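Requena Hardware Club
Gallery: Desktop Refurbishing Bench

The club works on donated desktop computers and passes them on in working order. These pages show the work at the bench, one job at a time. The job on this page is the processor, with the socket on the first picture's board standing open.

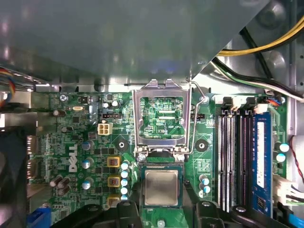

Processor at the socket of a Dell desktop board, load plate up.

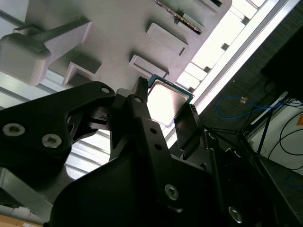 Requena Hardware Club -- Refurbishing Section, Dreltdale

About the processor job

Most of the desktops that reach us come from offices, a few at a time. They arrive on a cart, get a tag, and wait on the shelf by the door until a bench is free. Heriberto Cáceres keeps the tag list. Natalia Magaña runs the Saturday bench, which starts at 9 and goes until the last case is closed up.

The processor is left until late in the teardown. Side panel, drives and memory come first, then the fan and the heatsink. With the heatsink off, the mounting holes on either side of the socket are open and easy to check. We look for cracked plastic, stripped threads and old thermal compound that has been pushed down into a hole.

The load plate is the metal piece that holds the processor down. In the first picture it is swung up, with the lever alongside it. On this type of socket the lever has to be unhooked before the plate will lift. New members tend to pull the lever straight up. It goes down a little and out to the side first, and then it comes up with no trouble.

The small white label that shows through the window of the plate reads XDP_CPU. It is printed on the board. Several people have asked if it is a setting that needs to be changed. Leave it alone.

Handling

Hold a processor by its edges. Keep fingers and tools off the contacts underneath and out of the socket. A bent pin in a socket usually means the board goes in the parts bin, and we have lost six good boards that way. If something falls into the socket, stop and get Natalia.

Processors that are out of a board go in a clamshell tray, one to a slot, with the tag number written on the lid in marker. Do not stack them loose in a box. We use the Trilton trays because the lids stay shut when somebody bumps the table.

The heat spreader is the metal cap on top of the processor. It should be cleaned back to bare metal before it goes in again. Breniline wipes are in the blue bin under the sink, along with the lint-free cloths. One wipe is enough for most processors. Old compound that has dried hard may take two, and a few minutes of waiting between them. Don't scrape it with a screwdriver.

Putting it back

Match the notches on the processor to the ones in the socket and set it straight down. It should drop into place with no push at all. Lower the plate, then bring the lever down and hook it. The lever is stiff at the end of its travel and can creak -- this is normal on most boards we see.

After that comes fresh compound, a dot in the middle of the cap, and the heatsink. Tighten the screws a few turns each, going corner to corner. Plug the fan in before the side panel goes on. We have a whole page of machines that came back with a fan error, and the unplugged fan cable accounts for most of them.

Numbers so far

The club has passed on over 1000 desktops since it moved to the Dreltdale building. Office boxes like the ones from Dell are the bulk of them. They are easy to open, and spare parts are easy to find. A plain refurbish with a drive swap fills a morning for two people. A board swap takes longer and is usually held for the Saturday bench.

Coming to the bench

New members are welcome in any month except December. Wear short sleeves or roll them up, and leave bracelets at home. Wrist straps hang on the hook beside bench 5. Put one on before you open a case, and clip it to bare metal on the chassis.

The memory and drive galleries are being sorted and will be added in October. If you have bench pictures of your own, give them to Heriberto with the tag number of the machine.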